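Pladden Garden and Floral Society
Minutes of the regular meeting, 10/6/20

The meeting was called to order by the president at the Jusura Street hall. Members joining by phone were recorded as present. The September minutes were approved with one correction: the bulb order was placed with Cornis Nursery, and the minutes had it as Pasaribu Farm.

Money report
Opening balance was $2,191. Bills paid since the last meeting came to $837, mostly hall rent and the insurance renewal. Closing balance is $1,354. Dues are still coming in slowly. A reminder will go out with the next newsletter. Report accepted.

Fall table display
The display will go ahead with cut stems and leaf sprigs on white tables. Hydrangea will be used again. Members bringing their own stems should strip the lower leaves at home and label their trays. Set-up starts at nine. The side door will be unlocked; please do not use the front steps while the railing is being repaired.

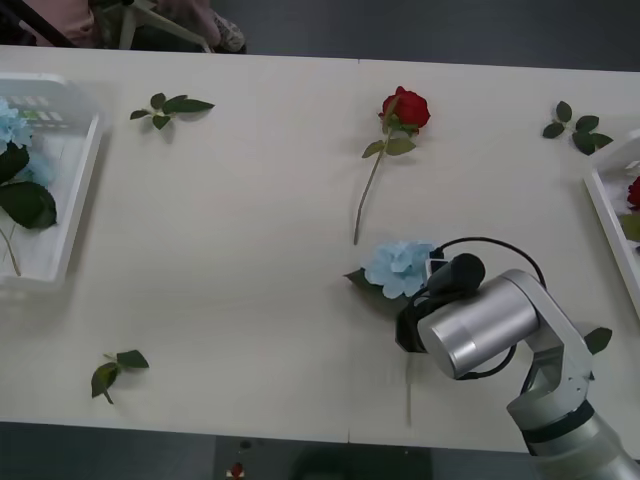

Bulb planting at Cornis Road
The order is for 503 bulbs, daffodil and grape hyacinth. The town has agreed to mark the water line before any digging. Planting will be in two shifts to keep groups small. Bring your own trowel and gloves. It was asked whether the bed along the fence could be left for spring annuals. Moved and seconded that the fence bed be left alone this year. Carried.

Winter workshop
Pasaribu Farm can't promise greens before the end of the season, so the workshop may have to use artificial stems. Two members were against this. Others said artificial roses store well and can be used again for the library window.

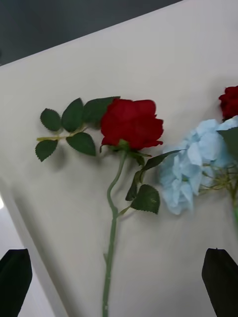
After more discussion it was agreed to ask Pasaribu Farm for a firm answer and decide at the next meeting. The workshop fee stays the same either way.

Other business
The hall key is missing from the hook again. Whoever has it should return it to the office. The seed cabinet needs a new hinge.

Meeting adjourned at 8:40.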